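The arm that would not let go

At first the people at Tzanetos blamed the bins. They are thin plastic things, bought by the boxful, and no two rims are quite the same. When the left arm on the sorting table began dragging them sideways in February, the obvious answer was a bad batch.

Danai Makris, who ran the table on most shifts, set aside every bin that had been dragged and measured it. The sizes were all within what the grippers could manage. She put the bins back into use and started writing down the time of each fault instead.

"It was never in the first hour," she says. "I could run it all morning and think I had imagined the whole thing. Then it would close on a rim and keep hold of it while the arm moved off."

The table is a test rig, one of two that Tzanetos keeps at its workshop in Porkville. A pair of arms faces each other across the wood and the job is to stack, turn and line up small bins in the order a customer would want them. The customer in this case was Kaner, which packs spare parts and wanted to know whether two arms could share one small space without getting in each other's way. The trial was meant to run to 4,000 moves. It was stopped after 323.

What stopped it was a collision. The left gripper had closed on a basket and should have opened before the arm drew back. It stayed shut. The basket came along with it and struck the other arm at the wrist, hard enough to crack the plastic and bend one finger. Makris was at the desk, outside the marked floor, and pressed the stop button. By then both arms had already halted on their own. 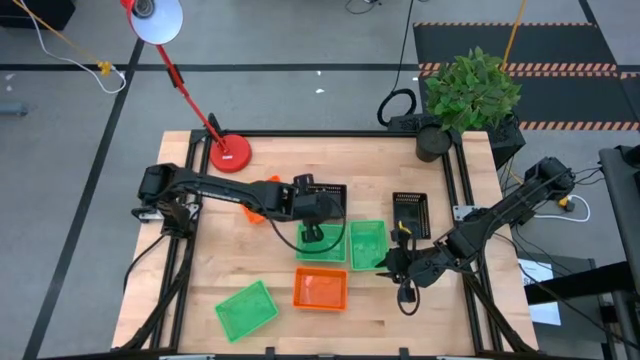 The sorting table at the Tzanetos workshop, with its two arms and the bins used in the trial.

No one was hurt, and the repair was cheap. Mervin Fehr, the firm's head of safety, treated it as a serious matter all the same. His concern was the record the system had kept. According to the log, the gripper had opened on time.

"A gripper that sticks is a maintenance job," Fehr says. "A gripper that sticks and reports that it has opened is something else. Every rule we had written for that table relied on the report being true."

It took the team 40 days to find the cause. They changed the fingers, then the motor, then the control board, and the fault came back each time. Hernán Zapata, an electrician brought in from Zesov, asked to see the arm moved slowly by hand with a meter on the signal line. When the wrist turned past a certain angle, the reading dropped out for an instant and came back.

The trouble lay in the cable. It had been left with enough slack to follow the arm, but a tie near the wrist had been pulled too tight, so that all the bending happened in one short length. Inside the sleeve a conductor had partly broken. Once the arm had been working for an hour or so the broken ends moved apart at the wrong moment, and the command to open was lost.

The false report was a separate fault, and an older one. The software logged the command when it was sent and did not wait for the finger position to come back. On a sound cable the two were the same thing, and the difference had never shown.

Both have been put right. The tie has gone and the slack is spread along a longer loop. The arm may not move away until the measured finger position agrees with the command, and if there is no reading within the time allowed, both arms stop. Fehr also widened the marked area on the floor, although the inquiry had not asked for it.

Zapata's report, dated April 23, 2019, runs to a few pages and recommends that cables at the wrist be treated as wearing parts — changed by the calendar, whatever they look like from outside. Tzanetos has accepted that for its own rigs. Kaner has yet to say whether it will do the same on any arms it buys.

The trial has been started again from the first move. Makris still writes down the times.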